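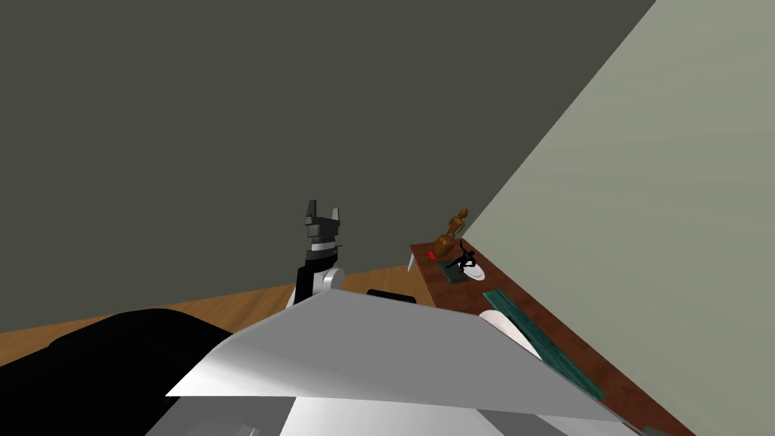

Rendered view: gripper, open, gray walls behind.

Progress report to the Grallus Fund, Thursday, November 9, 2023
Hisuvik Creek footpath repair

Hello again! I owe you a proper update on the footpath, and I'm happy to say most of it is good. When I wrote in August we had the lower stretch staked out and a big pile of gravel that was in everybody's way. The gravel is down now, all the way from the parking lot to the old ford, and people were walking dogs on it before we'd even put the rakes away.

Drainage took longer than I'd planned. The bank above the ford kept slumping, so Ó Ceallaigh came back with the small digger and cut a second ditch (same day rate as before, which I was very glad of). That added $280 to the bill, and the extra pipe came to $196. Both are in the spreadsheet under "ditch," along with the receipts.

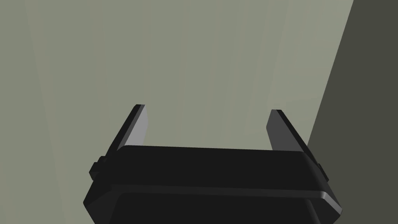
I've moved the money over from the signs line, so the total hasn't changed and we still have $971 to spend. Most of that is meant for the handrail. I'd like to use Vistilent on the posts, the same stain we put on the bench, but the store is out of the dark brown and can't tell me when it's coming in. If you'd be okay with the lighter color, let me know and I'll order it this week.

Still to do are the handrail, the two steps by the stile, and some reseeding where the digger tracked across the grass. The steps I can start any time it's dry. The seed will have to wait for spring, so could we keep the grant open until then? I can send a short note instead of a full report for that last part if it's easier on your end.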